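Home Organization and Small Storage
Week 4 handout, Hongmei Kang

Soft bins and the "everything has a home" claim

The reading by Bortolotti tells you to give every category its own bin and your clutter will go away. I have my doubts. A fabric bin hides things very well, and hiding is easy to mistake for sorting. Lift it by one side and whatever was lined up inside ends up in a heap in the middle.

Sand timers are a fair test. They are small, they roll, and the caps are wider than the glass, so they never stack on their sides. Color coding is supposed to help. It does if you remember which color is which number of minutes. I never do, and a number molded into the edge of a cap is no use when that cap is at the bottom.

Before next class:
Read Bortolotti, the chapter on containers, and mark one claim you don't believe.
Empty one soft bin at home. Write down what you had forgotten was in it.
Kha Dương and Hường Diệp will argue for rigid trays with dividers. Bring objections, including what the trays cost.

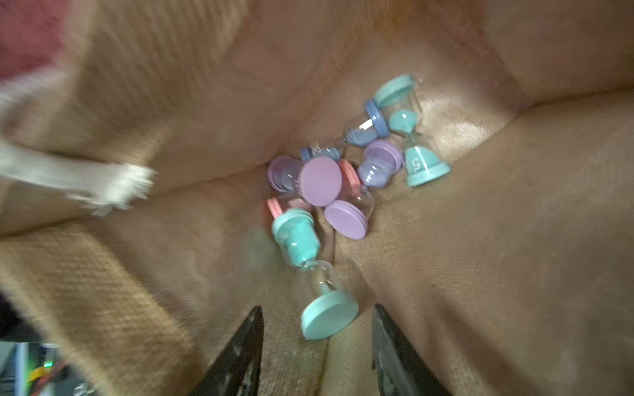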